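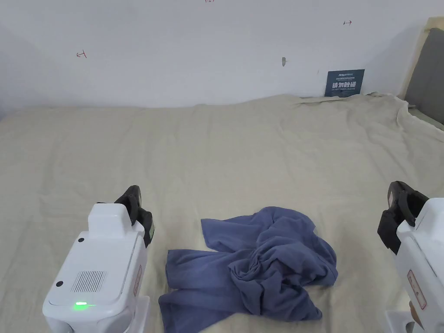 Shirt folding is the practice of reducing a shirt to a smaller, flatter shape so it can be stored, stacked or carried. I've kept this entry for the Lumanlan household pages since September 8, 2010, and it still gets more mail than anything else I write (yes, more than fitted sheets!).

Most methods start with spreading the shirt on a flat surface. A bed is the usual choice at my place, with a plain sheet on it, and I don't bother smoothing the sheet first. What matters is the shirt. Take it by two corners, give it a gentle pull, and the worst of the bunching goes away.

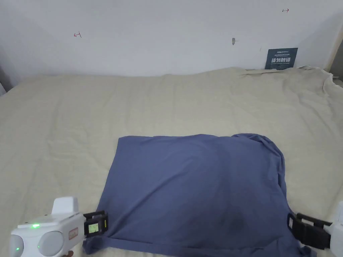

Short-sleeved shirts are the easy ones. In the thirds method, each side is turned in toward the middle and the hem goes up to the collar. The Wosham fold, which I learned from Birgit Kuhlmann one August, does the hem first and the sides last. It makes a squatter packet, and I like it for shallow drawers. Ida Stöcker rolls everything and thinks we're both wasting our time.

Long sleeves are where people argue.
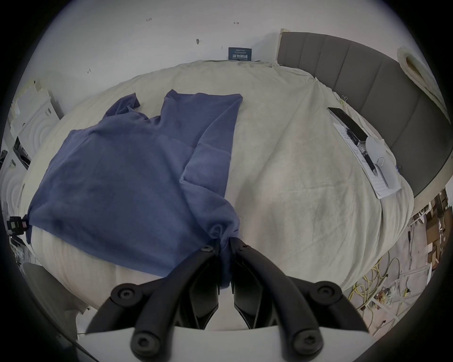

You can lay each sleeve straight down the body, or bend it at the elbow so it doesn't stick out past the hem. Either way, watch for twists! A sleeve that's been grabbed in a bunch likes to turn into a rope, and a rope leaves a lump right through the finished stack. I shake mine out and start that side over.
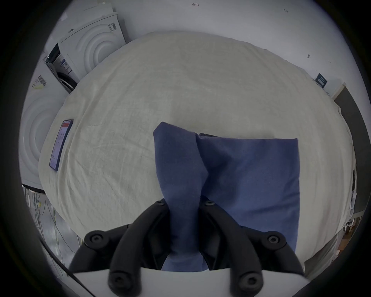
Thick or fuzzy fabrics don't hold a sharp crease, so two folds are plenty and a third just springs open. Thin cotton can take four. Folding boards exist too, and I owned one from Dudunier for a while, but it was too narrow for my bigger shirts and I went back to using my hands.

See also: Drawer filing; Rolling; Sock pairing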